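Zuvden: a word list of small household repairs

README, version 2

Zuvden is a plain-text list of the words people use when they talk about mending things at home. It was put together by Augustina Acheampong and Bohdan Ivanyshyn from letters, notes and recorded chats. This version was released on Sunday, December 23, 2018 and replaces the one put out in October.

What is in it

The list has 172 entries. Each entry gives a headword, a short meaning, any other spellings we came across, and at least one sentence showing the word in use. Of the entries, 68 are marked as regional, meaning that our speakers linked them to one area or one family.

Files

zuvden_main.txt — the full list, one entry per line, fields split by tabs
zuvden_regional.txt — the regional entries only, with a place field added
sources.txt — short codes for each source and what they stand for
changes.txt — what was altered between versions

All files are UTF-8. There is no header row in the main file. The order of fields is headword, part of speech, meaning, other spellings, sentence, source code.

How the words were gathered

We spoke to 40 people, most of them over several visits. They were asked to talk through a repair they knew well, such as a dripping tap, a stuck drawer or a loose chair leg. We did not suggest words to them. Names for parts gave the most variety, and the same washer could have three names in one street.

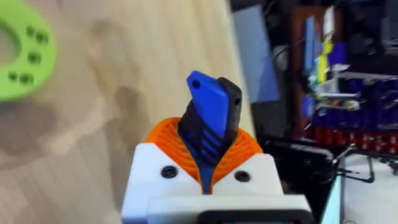 Orange ribbed collar over a white housing, with a light wooden table surface beyond.

Words such as collar, sleeve, boot and ruff overlap a good deal in the list. We have kept them as separate entries with cross-references. Where a speaker used two of them for the same part, both are given under the same source code.

Known problems

Spellings of spoken words are our own and may not match other lists. Plumbing is covered better than electrical work. Nine entries have no part of speech — these will be filled in later. Source code TS (the Tsikata letters) has gaps where pages could not be read.

Use

The list may be copied and changed for any purpose as long as Zuvden is named. Please send corrections with the headword and the line number. Changes to the regional file should also say where the word was heard.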